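Participants wanted: table surface and glare study

Padau Workplace Research
Posted 2 January 2026
Reference: Clundasum, stage 2

Padau is recruiting adults for a paid study of how the finish of a work table affects reading speed, eye comfort and posture. The study forms the second stage of the Clundasum project on shared furniture in offices, libraries and colleges. The first stage dealt with table height and is closed to new participants.

Background

Tables with a high-gloss top are easy to wipe down and are widely bought for shared rooms. They also reflect ceiling lights and windows towards the person seated at them. Guidance on room lighting usually gives limits for lamps and says little on the furniture underneath. The purpose of this stage is to measure the effect of three finishes (gloss, satin and matt) under the same lighting, using the same reading and sorting tasks throughout.

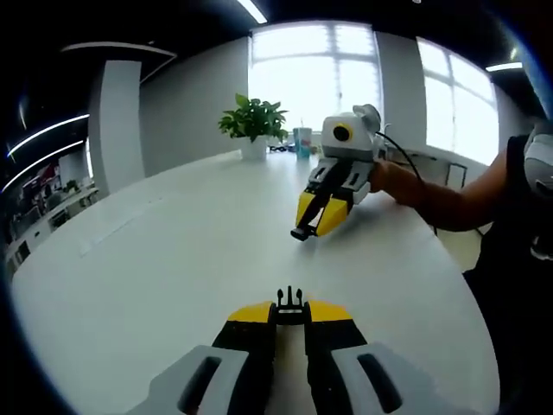
White table with a glossy top.

What taking part involves

Each participant attends 4 sessions at our rooms in Guerra House. A session lasts 50 minutes, including a short break. Sessions must be at least two days apart and all 4 must be completed within six weeks of the first.

The first session is for practice and baseline measurements. We will record your seated eye height, your usual reading distance and the strength of any glasses or contact lenses you wear. No eye drops are used and nothing touches the eye.

In each of the remaining sessions you will sit at a table with one of the three finishes. You will read printed passages aloud, read further passages silently and answer short questions on them, and sort printed cards by a small symbol in one corner. The order of the finishes is set by a random list. At the end of each task you will mark your level of comfort on a paper scale. Head position is logged by a light sensor band worn over the hair.

Who can apply

You should:

be aged 18 or over on the date of your first session
read English comfortably in print
be able to sit at a table for the length of a session, with the break
have a sight test result dated within the past two years, or be willing to have a test before starting (we will refund the cost on receipt)

You cannot take part if you took part in the first stage, if you have had eye surgery in the past year, or if flickering or bright light brings on migraine or seizures. Tinted lenses, including those that darken in daylight, cannot be worn during the tasks. Please bring a clear pair if you own one.

Payment and travel

Payment is £39 per completed session, made by bank transfer after each visit. Travel by bus or train is refunded against tickets. There is no parking at Guerra House apart from one accessible bay, which must be booked in advance.

You may withdraw at any point without giving a reason. Sessions already completed will still be paid.

Your data

Results are stored under a participant number. The list linking names to numbers is kept separately and will be destroyed when the final report is issued, currently planned for September. Emex, which supplies the table tops on loan, will receive group results only and has no access to individual records. You can ask for your own measurements at any time before the list is destroyed — they cannot be traced afterwards.

How to apply

Write to the Clundasum study desk at Padau with your name, age, a daytime telephone number and the times of day you can attend. State whether you wear glasses or contact lenses for reading. Please do not send medical records or prescriptions at this point.

Suitable applicants will receive an information sheet and a consent form, and a short telephone call to check the points listed above. Places are offered in order of reply within each age band, so some bands may close early. Applicants not placed will be put on a reserve list unless they ask us not to.

Questions on the tasks or measurements should be addressed to Mingxuan Wei, study lead. Questions on payment, access or travel should be addressed to Shaohua Tan, participant office.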